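Section 4. Recording your first batch of examples

By now you should have the Wisum recorder running and both arms answering to the hand controls. If the status page still shows amber, go back to section 3, because nothing you record in that state will be kept.

I set my own table up at the Podham workshop, and I've written these steps the way I do them there. Your room will be different, and that's fine.

4.1 Before you record

1. Open a new session and give it a plain name. I use the task and the month, so "basket to bin April" or something like it. You'll thank yourself when the list gets long.

2. Put your containers on the table where both arms can reach over the rims. Leave a bit of a gap between them so a gripper can come down on either side.

3. Check the side view on the monitor. Big containers will fill it up fast, and you want to know that now, before you've done an hour of work.

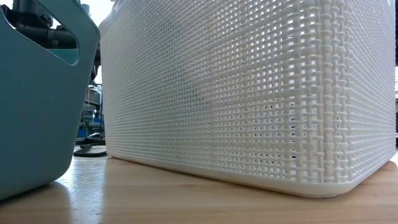
4. Run one practice pass with recording off. Go slowly. If you bump a rim, move the container a little and try again.

5. Save the layout. Krishnan (that's the training tool, you'll meet it properly in section 6) reads this file later to match up the views.

Note: Containers with lots of small holes can throw speckled light across the table when there's a bright lamp behind them. I leave mine that way for part of every batch, then change the lamp and keep going. The model needs to see both.

4.2 Recording

6. Press Start and wait for the 2 short beeps. Anything you do before the second one is lost – I still forget this when I'm in a hurry.

7. Do the task once, all the way through, then bring both arms home and press Stop.

8. Mark the take Good, Fixed, or Bad. Fixed means you slipped and recovered. Please keep those! They're some of the most useful takes you'll make, and Krishnan gives them their own folder.

9. Shift something small and go again. Turn a container, slide it a few inches, swap the item you're moving.

Aim for 125 takes per task. You'll lose a few when you review them, and the trainer won't start with fewer than 100 marked Good or Fixed. I usually split the work over two sittings, as my hands get sloppy and it shows in the paths.

Caution: Never reach between the arms while the light on the base is green. Press Stop first, then move things.

Caution: Don't rename the session folder while the recorder is open. It will go on writing to the old name and you'll end up with half a batch in each place.

4.3 If you're sending takes to Eltthorpe

Skip the compress option and copy the whole session folder across as it is, layout file included. The upload page is covered in section 5.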